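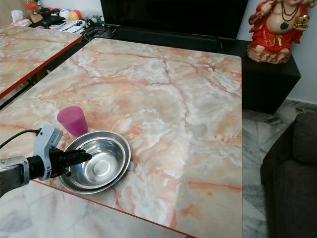 Housekeeping and Table Service I
Handout 6: Clearing and resetting the family table
Revised May 22, 2018

1. Scope

Handout 5 dealt with laying a table from bare. The present handout covers the shorter job of clearing small ware from a dining surface, wiping down, and putting out a single setting. The ware list is kept short: nesting bowls in stainless steel, one plastic tumbler, fork, spoon. Glass and ceramic ware are handled separately in Handout 8.

2. Terms

Ware: any item that touches food or drink.
Nest: two or more bowls of the same form, stored one inside another.
Flat: fork, spoon, knife.
Setting: the ware and flat for one person.
Edge strip: the band of trim that finishes the side of a tabletop.

3. Nesting bowls

Bowls with a flared or rolled rim are nested by size, largest outside. A nest is carried with both hands under the outer rim. Do not lift a nest by the inner bowl. The outer one may come up with it for a short distance and then drop.

To separate, hold the outer rim down against the table with one hand and draw the inner bowl straight up with the other. If the bowls bind, turn the inner one a quarter turn and try again. Do not pry with flat. Bowls that were nested wet will often bind, and they should be dried before going back on the shelf.

Polished steel shows finger marks on the inside wall more than on the rim. Handle by the rim only.
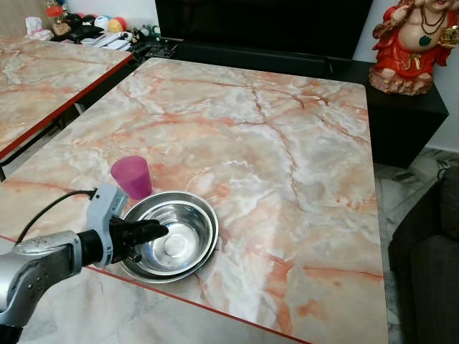

Tumblers stand upright behind the bowls while the table is in use and are taken off first when clearing. A tapered plastic tumbler is light and has a base narrower than its mouth, so it tips easily when a sleeve or a cloth passes over it. Pick it up by the lower half. Tumblers are never placed inside a bowl for carrying, although this is common practice in homes.

4. Glossy tops

Marble-pattern tops are wiped with a damp cloth, then a dry one. Work from the far side toward the body and finish along the edge strip, where crumbs and grease collect. Strong veining in the pattern hides small spills. Check the surface from a low angle, against the light, before laying anything on it.

Where two tables stand side by side, each top is wiped as a separate surface. Do not sweep crumbs across the gap - they go to the floor and have to be collected there. Use a hand brush and pan.

The Plutilow cloth set issued in November has one coarse side and one smooth side. Only the smooth side is used on glossy tops.

5. The single setting

Order of work:
Bowl first, one hand's width in from the near edge.
Fork and spoon together, to the right of the bowl, handles toward the diner.
Fork on the inside, spoon on the outside. Tines up.
Tumbler last.

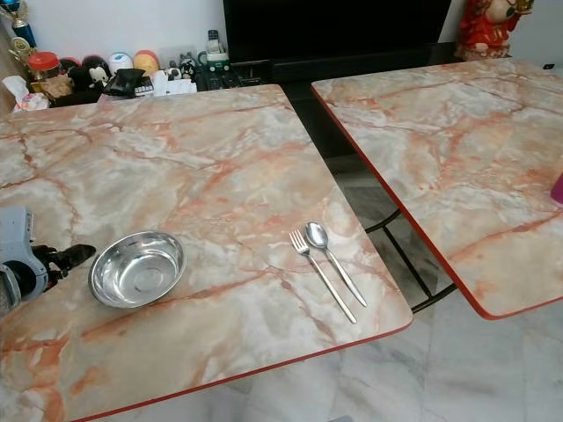
Fig. 3. Bowl with fork and spoon to its right, fork nearer the bowl.

Flat laid at a slant is accepted for informal meals. For assessed work it is laid square to the table edge. Handle ends are lined up, and any difference in length shows at the top.

6. Practical work

Complete the sequence in sections 3 to 5 twice, once at normal pace and once timed. Record both in the Pasora log sheet. Before the next session read the Khondokar notes on storage, pages on steel ware only.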